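Household Textile Recovery Program, Wilinham District
Progress report to the Zacharias Fund
Prepared by Annick Chan, November 11, 2021

Scope of this report

The report covers work carried out under the second grant payment. It deals with collection, sorting and the wash trials at the Belov depot. Spending is reported separately on the fund's own form.

Collection

Door-to-door collection now covers 300 households on the east side of Wilinham. Each household receives two bags, one for clothing and one for bedding and other flat textiles. Bags are picked up every second week and weighed on arrival at the depot. Bedding makes up a larger share by weight than the application assumed, and the collection route was split in two to keep the van within its load limit.

Participation dropped after the first month and then held steady. Follow-up calls showed that most of the households that stopped had misread the pickup schedule. A revised schedule card with larger type has been delivered to all addresses on the route.

Sorting

Items are sorted into three grades: resale, repair and fiber recovery. The original plan used 6 grades, but sorters disagreed too often on the middle ones, and the added detail had no effect on where the items went. Grade sheets from before the change have been converted to the new scheme so that the figures can be compared.

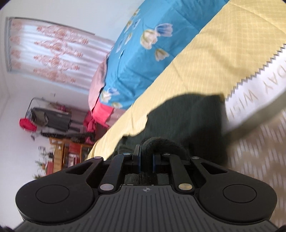

Fleece and other pile fabrics remain the hardest group to grade. Surface wear is difficult to judge under the depot lighting, and blended fibers are often unlabeled. Items without a fiber label are set aside and checked weekly by one trained sorter — this adds handling time but has reduced the number of rejected bales.

Wash trials

Leltirell ran 57 wash cycles on repair-grade bedding at two temperatures. The lower temperature gave acceptable results on cotton and cotton blends. It did not remove storage odor from quilted items, and these continue to go through the hot cycle. Shrinkage was within the agreed limit for all flat sheets. Two loads of blankets exceeded it and were downgraded to fiber recovery.

Open issues

The lease on the Belov depot ends in February. The landlord has offered a renewal at a higher rent, and terms are still under discussion. The baler needs a new drive belt — the part is on order. Bag supply is sufficient for the current route but would not cover an extension to the west side.

Next period

Work will continue on the current route. A decision on the west side is requested from the fund before the lease is signed, as floor space at the depot depends on it. Full weight records by grade are attached as Annex A.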